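**Linen Reuse Project, Purkholm: progress report for May**

Prepared by Ferhat Gökçe for the Clusum small grants desk

## 1. Work covered

The reporting period covers sorting, folding and storage of donated towels and small cloths at the Purkholm store. Laundering is contracted out and is reported separately. The grant pays for table time, shelving and labels.

Stock on the books at the end of the period is 2,170 pieces. Of these, 300 came in during May. A further 149 pieces were withdrawn for holes, failed hems or staining that did not come out in the second wash. Withdrawn pieces go to the rag bin and are not counted as stock.

## 2. Sorting

Incoming cloth was previously sorted by size only. This produced mixed stacks in which hand towels, wash cloths and kitchen cloths of similar dimensions sat together, and the receiving shelters had to sort them again. Since the start of the period, sorting has been by use first and size second. Color is not a sorting criterion. Requests for matched sets are filled from the shelf when possible.

Sorting and folding share one table. Pieces are brought over in small mixed lots, pink, tan, orange and teal together, and separated on the tabletop. Rolled pieces are opened before they are classed, as a roll can hide a torn edge.

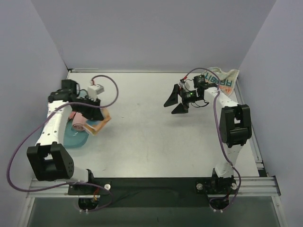

The second change concerns lot size. Large lots were quicker to carry but left no clear surface for folding, and partly folded pieces were pushed aside and creased again. Lots are now capped at 40 pieces per delivery to the table, and the next delivery is held until the folded stacks have been moved to the shelves. Carrying time has gone up slightly. Refolding has dropped enough to offset it, going by the shift sheets, although the sheets for the first part of May were filled in unevenly and should be read with care.

## 3. Folding standard

The project had no written standard before this period. Three folds were in use, depending on who was on shift, and the resulting stacks did not fit the shelf width. The standard now in force is as follows:

- Bath towels: thirds lengthwise, then half, then half again.
- Hand towels: half lengthwise, then thirds.
- Wash cloths and kitchen cloths: quarters.
- Printed children's towels: folded as hand towels, print side out.

Every piece is laid flat and checked before the first fold. The check covers the hem on all four sides, the center of the cloth, and the care label if one is present. Old crease lines are ignored if they do not match the new fold. Pressing is not part of the process and no budget is requested for it.

Printed pieces were the main source of error. Dotted towels in particular were being folded with the print inside and then shelved as plain stock. An orange polka-dot towel with a small character motif near one end has been adopted as the reference piece for training. It has a thin pale hem along the edge, and the motif gives the folder a fixed point for checking which face is out.
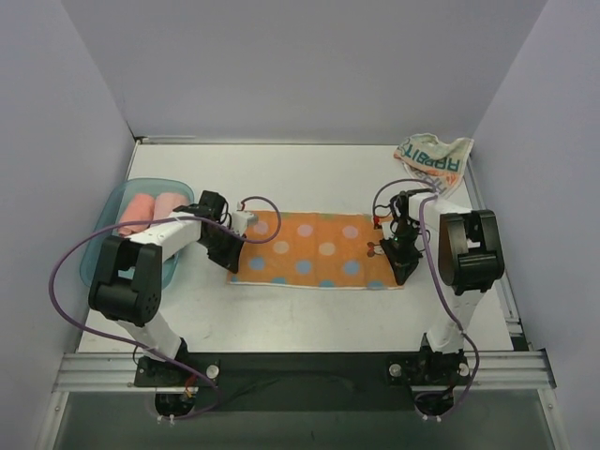
## 4. Storage and labels

Shelving from the previous grant period is fully in use. The upper shelves hold bath towels, the middle shelves hand towels, and the lower shelves everything in quarters. Printed children's towels have a separate bay nearest the door, following a request from the Milo family shelter, which collects them most often.

The first batch of shelf labels lifted at the corners and was replaced by the supplier at no charge. The Ok inventory sheet has been updated to use the same class names as the labels. Two older class names, "small mixed" and "assorted," have been closed and their contents reclassified.

## 5. Open items

1. Shift sheets need a column for pieces refolded. At present this is written in the margin.
2. Stack height on the middle shelves is still uneven. Thick hand towels may need a lower limit than thin ones.
3. Kitchen cloths with folded or curled corners are being classed inconsistently. Some are passed and some withdrawn. A rule will be drafted for the next period.
4. One additional shelf unit is requested under the existing storage line. The quote will be sent separately.

No change to the total budget is requested.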